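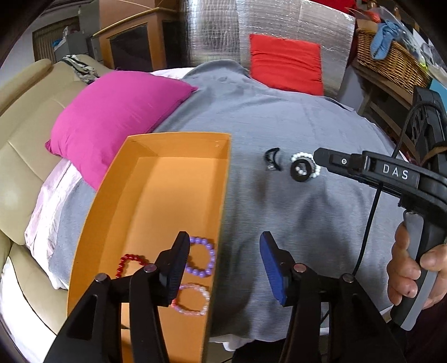 Issue 108, page 5

Okix hand-held grippers, the pair: worth the money for a small team?
Reviewed by Hongmei Qian

I had put off buying these for most of the spring, partly out of stubbornness and partly because our equipment budget has to stretch over everything from cables to train fare. But Xinyi Xu kept asking, very sweetly, and in May I gave in and ordered the pair. They came to 951 dollars with the cases, and I've now had them out for 7 weeks of sorting and tidying work in people's homes.

Let me start with what I love, which is the pads! The dark blue textured ones on the inside of the fingers are the best part of the whole tool. Beaded bracelets are my favorite test (small, slippery, forever rolling over each other in the tray), and these pads hold them better than the Mostus set we rented last year. A curved hair clip lying flat on fabric is still a fiddly thing to get hold of, and I won't pretend I manage it first time. Come at it from the end and go slowly.

The cable is my one real grumble. On a bed or a sofa it drags across the cloth and wants to take the small things with it - Cuiping Hao now tucks hers behind her elbow, and I've copied her. The handle is comfortable, though my wrist was sore after a long afternoon.

If you're planning a budget, please buy both hands together. We priced a single one first and then saw how many jobs on our list needed two. Put a little aside for spare pads as well, and for a good stock of trays. We use shallow cardboard ones with raised sides, and they cost next to nothing.

Four stars from me, and Xinyi says five. Next issue Kaiwen Yao tries the Terkitz stand.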